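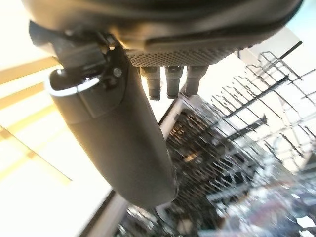 1/ Parol making, year two

Last December I made one star lantern and it leaned. This year I'm making three, for the front windows, and I'll post the steps as I go. Jennylyn Gatchalian taught me, so anything sensible in this thread is hers.

2/ A parol is the Filipino Christmas lantern, usually a five-pointed star. In the Philippines they go up as early as September. In Rinderdale people start asking questions if you put one up before the clocks change, so mine wait until December.

3/ You need ten bamboo sticks for one star, all the same length. I cut mine to 60 cm. Five make the front star and five make the back. Garden canes are too thick. Split bamboo bends a little and that helps later on.

4/ Lay out five sticks as a star, each one passing over one and under the next. Tie the five points first with thin wire or waxed thread, then the five places where the sticks cross in the middle. Do the same again for the back.

5/ Put one star on top of the other and tie them together at the points only. Leave the middle alone.

6/ Then the spacers. These are five short pieces, 9 cm each, and they go upright between the two stars at the inner crossings. They push the middle apart and you get the fat shape. This is where mine went wrong last year. I cut the spacers by eye and one side bulged more than the other.

7/ Jennylyn's advice on this was to cut one, check it, and use that one to mark the other four. Don't mark the second from the first and the third from the second.

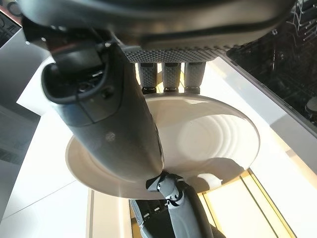 8/ The covering is next. The old way is papel de japon, which is a thin coloured tissue. It looks lovely lit up but it tears if you breathe on it. I've used it for one star and kite paper for the other two. Kite paper costs more and forgives more.

9/ Cut the paper a finger's width bigger than each section and fold the edge over the stick. I use flour paste. PVA dries faster but it left shiny patches that show when the light is on.

10/ Someone asked about colours. Red and yellow for the first, plain white for the second, and green with a white middle for the third. I had wanted blue but the shop had one sheet left and it had a crease right across it.

11/ Tails. Two per lantern, one from each of the bottom points. Fold a strip of tissue lengthways, snip along the fold close together, then open it and turn it inside out so the loops stand up. It takes an evening. Put the radio on.

12/ Lighting — please don't put a candle in one of these. I know they used to. It's paper and dry bamboo. I use a short battery string of LEDs, pushed in through a flap at the back before the last piece of paper is stuck down.

13/ The flap matters. Last year I sealed everything and then the batteries went on the second night.

14/ Neville Cropper asked if they can hang outside. Under a porch, perhaps, with cellophane over the frame in place of paper. Out in the open, no. His faces west and gets all the rain, so I'd keep it indoors.

15/ To hang it, tie a loop at the top point and run a second thread from the loop to the back star. Without the second thread it tips forward. That was the lean I had last year, partly.

16/ Progress as of tonight: frames done for all three, red and yellow one covered, white one half covered. No tails yet. I've run out of paste so that's me until tomorrow.

17/ White one finished. There's a small wrinkle near the left point and I'm leaving it. Tails for the first one are on and slightly different lengths, so I'll trim those in the morning when I can see properly.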